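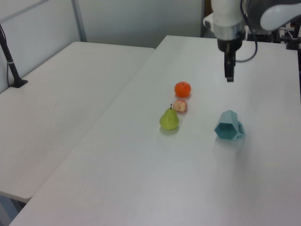

この記事は約4分で読めます

九月に入っても朝から蒸す。六時前に起きて、窓を開け、湯をわかした。昨日の残りのごはんを茶漬けにして食べた。梅干しは最後の一個だったので、買い物メモに書き足した。

引っ越してきてから先延ばしにしていた押し入れの整理を、今日やっと始めた。奥に母から預かった段ボール箱が二つある。片方は食器で、新聞紙に包まれたままだった。もう片方が紙ものだった。手紙、領収書、レシピの切り抜き、古い家計簿。家計簿は1980年のもので、表紙の角が丸くなっていた。

母の字は今より小さくて、鉛筆で書いてある。豆腐、卵、バス代。ところどころに献立のメモがついている。「さば、大根の煮物、夜は父だけ遅い」。私が生まれる前の年なので、登場するのは父と母と祖母だけだ。祖母の名前の横にときどき「目医者」とあり、その月は交通費が多い。

ある日の欄に1306円とあって、内訳がなかった。ほかの日は十円単位まで細かく書いてあるのに、そこだけ合計だけである。夜に母へ電話したときに聞いてみたが、覚えていないと言われた。「そんなもの、捨てなさい」とも言われた。捨てないことにした。

昼前に図書館へ行き、借りていた本を返した。予約していた保存食の本はまだ順番が回ってきていない。代わりに、料理欄の担当だった人が書いた随筆を借りた。貸出カウンターが新しい機械になっていて、本を重ねて置くと一度に読み取る。前に並んでいた男の人が一冊ずつ置いてはレシートを確かめていたので、少し待った。

帰りに商店街のアランシビアに寄った。パンの店で、食パンは昼を過ぎるとだいたいなくなる。今日は丸パンを買った。レジにいたインタン・チョアさんに、来月から休みが変わるのかと聞いたら、金曜も休むようにするとのことだった。金曜の夕方に寄ることが多かったので、これからは木曜に買って冷凍しておくしかない。

昼は丸パンとトマト、ゆで卵。食べてから一時間ほど寝てしまった。扇風機を首振りにしたまま寝たので、足だけ冷えた。

午後は箱の続き。レシピの切り抜きは分けるのに時間がかかった。新聞のものと雑誌のものが混ざっていて、裏が別の記事になっている。茶色くなったセロハンテープは触ると粉になる。封筒を用意して、ごはんもの、煮物、漬物、菓子、その他と書いた。その他が一番ふくらんだ。ぬか床の手入れについての切り抜きは何枚もあった。母がぬか漬けをしていた記憶はないから、うまくいかなかったのかもしれない。

いちじくの甘露煮の作り方は、台所の壁に貼った。砂糖の量が赤鉛筆で直してある。書いてある分量より三割くらい少ない。いちじくが安くなったら、直したほうの分量で作ってみるつもりだ。

四時ごろ、下の階のハフィズ・ヨーさんが回覧板を持ってきた。貯水槽の清掃で、断水は最長で二時間になるという。前の日の晩に鍋とやかんに水をくんでおくことにする。ヨーさんは自転車のパンクを直したばかりで、手が黒かった。玄関先で少し話した。駐輪場の屋根の雨漏りは、管理会社に言ってもまだ直らないらしい。私は自転車に乗らないので知らなかった。

夕方、風が少し出たので、ベランダの鉢に水をやった。しそは花が咲き始めて、葉がかたい。穂をいくつか摘んで塩をふっておいた。ねぎは根元を植えたものがまだ伸びている。細いが味噌汁には足りる。

夕飯は、なすとピーマンの味噌炒め、冷ややっこ、ねぎの味噌汁。なすは油を吸いすぎた。切り抜きの中に、先に塩でもんでから炒めるというのがあったので、次はそうする。

八時過ぎに母に電話した。箱のことを話すと、食器は使ってくれて構わないと言う。青い縁の小鉢は祖母が嫁に来たときのもので、もとは五客そろっていたはずだそうだ。包みを開けてみたら四客だった。一客はどこへ行ったのか、それも母は覚えていない。血圧の薬が変わって、朝が少し楽になったと言っていた。来月の連休に顔を出すと約束した。

電話のあと、小鉢を洗ってふきんの上に伏せた。家計簿は本棚の下の段に入れた。今日から自分でもつけてみることにして、使いかけのノートに書いた。丸パン、トマト、豆腐、なす、封筒。レシートを一枚なくしたらしく、財布の中身と合わない。結局、封筒の値段は空欄にしてある。

明日は燃えるごみの日。新聞紙は資源のほうへ回すので、まとめてひもで縛って玄関に置いた。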